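I started at Pudeo in October, and before that I was for six years in the linen room of a hotel laundry. So I come to this subject from the side of the folding table. My English is still learning itself, please be patient with me.

At the laundry we had a folding line from Wisport. It came in my second year there. Before the line, we were 13 people on the flat work, which means sheets, tablecloths and everything square. After the line we were less, and the ones who stayed did different things. I fed the corners into the clips. The machine pulled the sheet, ironed it, folded it and put it on the pile, and I looked at the next corner. In one shift I once fed 1,712 pieces. I know the number from the display on the side, which showed it in green all day long.

I don't want to say it was bad. My shoulders were better, because a wet tablecloth for a long banquet table is heavy and we used to throw it by hand. The heat was less too, as the new line was closed on the top. What I missed was the talking. When two people fold a sheet they walk towards each other and away again, and you hear about the other one's children, her tooth, her rent. With the clips everybody stands in her own place and looks in the same direction.

## What I do now

Pudeo works on the small things the big line could never take: napkins, hand towels, kitchen cloths, aprons with strings. At the laundry these were always left for people, and always for the newest people. Now I am one of those who show how hands do it. I take a cloth, I open it, I flatten it, I fold it, and I do it again with the cloth lying in another way. The engineers look at the position of things on the table and at the hands, and from this they build what the machine will learn.

In my first week I was surprised how much of the job is a normal table. I had expected white walls and glass. We have a tablecloth with dark blue leaves and flowers on it, a lamp that is on while we work, and next to us the desks of the others with their monitors and their water bottles. Somebody can be writing code at the window while we are pulling a striped cloth straight. The square marker boards stand or lie between the things, and you learn not to put your elbow there.
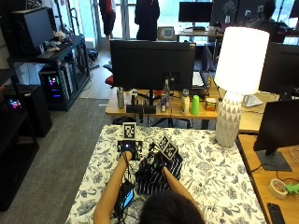
## The part I did not expect

The engineers ask me questions. It sounds small, but in the hotel laundry no person who designed a machine ever asked me something. The men from Wisport came, put the line in, gave us a training of 2 hours and went home. When the clips pinched the hem of the thin sheets we wrote it on a paper, and the paper stayed on the wall until it was yellow.

At Pudeo they asked me in the first days why I always shake a cloth before I lay it down. I had to think. I shake it to find the corners, my fingers feel the weight going to the ends. They had not put any shaking in their plan. Now it is there, and they have a long discussion every week about how hard to shake.

I also had to learn to work slower than I can. Fast hands hide what they do. In the laundry I was proud that I could fold a napkin without looking, and now I fold it so that every movement is clear, like when you teach a child to tie the shoes. After a morning of this I am more tired than after a morning of speed, but it is a tiredness in the head.

## What my old colleagues say

They ask me if I am helping to take their work. I have thought a lot about this question and my answer is not ready. The laundry belongs to the Ocampo group, and the group has already said it would like a machine for the small pieces when there is a good one. With me or without me, they will look for it.

One of my old colleagues told me she would be glad to never see a kitchen cloth again. Another one is 13 years in the same room and does not want to learn a new place. Both of them are right for themselves. When the Wisport line came, some of the women were offered to move to the Illham site, which is two buses away, and the offer looked fair on paper. For a mother with a child at school it was no offer.

So I said to my manager at Pudeo that I would like us to invite the people from the linen room before the machine is finished and while it can still be changed. They know which towels lose threads and which aprons have the strings that go into everything. She said yes, and asked me to write down what such a visit should look like. I have started the list. On the first line I wrote that they must be paid for the day, and the bus also.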